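Saturday, late

Second full day of teleop on the Plodia arm. The plan was to get the block pick recorded clean before moving on to stacking, and I am still on the block pick.

Started at nine with the leader arm clamped to the left side of the desk. Yesterday it was on the right and my elbow kept hitting the chair. Left is better for the shoulder, worse for the wrist. Any grasp that needs the hand turned past vertical now comes in with a small hitch, and the hitch gets recorded along with everything else. Played back three of them at half speed and the follower reproduces it faithfully. A policy trained on that will learn to hitch.

Recalibrated the gripper before lunch. Full open on the leader was reading 865 and the follower was treating anything past 706 as full open, so the top part of my finger travel did nothing. I had been compensating without noticing, opening wider than I needed and then closing late. Rescaled it, restarted the recorder, and the first few episodes felt twitchy until my hand adjusted. Everything from before the change goes in a separate folder. I don't want to mix the two mappings in one set.

Tried hand guiding for an hour after lunch, motors slack, moving the arm directly. The paths are smoother and I can feel contact, which I can't through the leader. The trouble is my forearm shows up in the wrist view on nearly every approach, and the joint readings have none of the gravity sag that shows up under power. When played back, the fingers arrive low. Fine for teaching a waypoint, bad for demonstrations. Went back to the leader.

Target for the set is 95 episodes. I have 40 I would keep. Reasons for rejection so far: bumping the block before closing, pausing too long above it, and one where the logger stopped writing and I carried on for a while regardless.

The habit I am trying to fix is side bias. I line up by eye on the wrist view, and I tend to bring one finger in close and leave the slack on the other side. When the fingers shut, the near one pushes the block across before the far one meets it. The grasp holds but the block ends up turned, and for stacking that matters. Saved a still to look at tomorrow before I start. 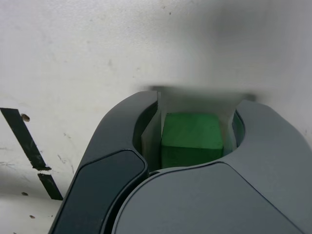 Green block between the fingers, left pad nearly touching, wider gap on the right.

Going to try stopping above the block, centering, then going straight down, even if it makes each episode longer. Will also ask Stitenwood about softer springs for the leader trigger. The current one makes my thumb ache by mid afternoon and the closes get abrupt.

The Bavthorpe notes suggest varying the start pose on every episode. I have been varying it every fifth. Change that too.

Copied the day's files to the Powell drive. Log sheet not filled in past episode 31.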